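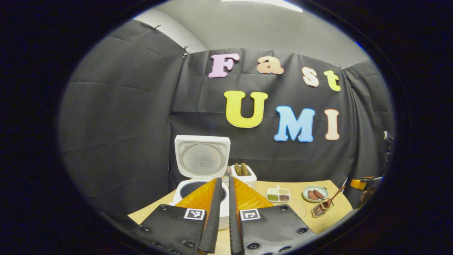 3. Station data and methods

3.1 Minimum temperature records

Daily minimum temperatures were taken from two sites, Nillotow and Vorno, which lie on either side of the same low ridge. Nillotow stands on the valley floor, where cold air collects on still nights. Vorno is on the upper slope and is more open to the wind. Both sites use a screened thermometer read at a fixed hour each morning, and the reading is entered against the day on which it is made. Older records at Vorno were entered against the previous day. These were moved forward before any comparison was attempted.

After the removal of duplicate entries, 1,836 paired readings were kept. A pair was dropped if either station reported a fault, or if the morning reading had been made more than an hour late. Gaps were not filled. Gallardo and Swai filled short gaps in their earlier work on Brurnance by drawing a straight line between neighbouring days, but on nights with patchy fog this smooths out the very drops in temperature we wish to study.

3.2 Definition of a fog night

A fog night is one on which visibility at Nillotow fell below the local threshold at two or more consecutive hourly observations. Nights with falling rain were placed in a separate class even where visibility was low, as rain and fog affect the surface heat balance in different ways. Under this rule 759 of the paired nights were classed as fog nights. The remainder were divided into clear, cloudy and wet nights from the evening cloud report.

The cloud report is the weakest part of the record. It was made by eye, and observers differed in how they treated thin high cloud. Gachanja re-read the observer notes for the whole period and changed the class of a night only where the written remarks plainly disagreed with the coded value. Waweru repeated the exercise for the month of June alone, without sight of the first set of changes. The two sets agreed closely, and the first was used throughout.

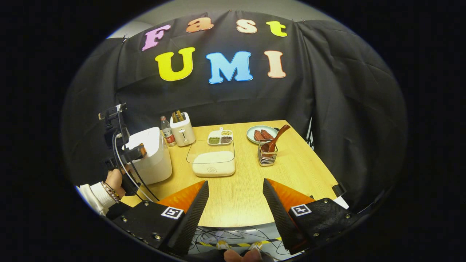

Figure 2. Table and backdrop with lettering, toaster at back left.

3.3 Comparison between sites

For each night the Vorno minimum was subtracted from the Nillotow minimum. A negative value therefore means that the valley floor was the colder of the two. Differences were grouped by class of night, and the median was preferred to the mean because a small number of very still, clear nights give large negative values.

Wind was treated simply. Nights were split at the median evening wind speed, and each half was examined on its own. A finer split was tried but left too few wet nights in the calmest group. We also tested the effect of cloud arriving after midnight — a common pattern ahead of light rain — by leaving out all nights on which the cloud class changed between the evening and morning reports. The order of the classes was the same with and without these nights.

The Pollock correction for screen ageing was applied to Nillotow only, as the screen at Vorno had been replaced shortly before the start of the record. The last pair in the set is that of December 30, 2020. Later readings at Nillotow were made with a different thermometer, and Murín's overlap tests between the old and new instruments are not yet complete.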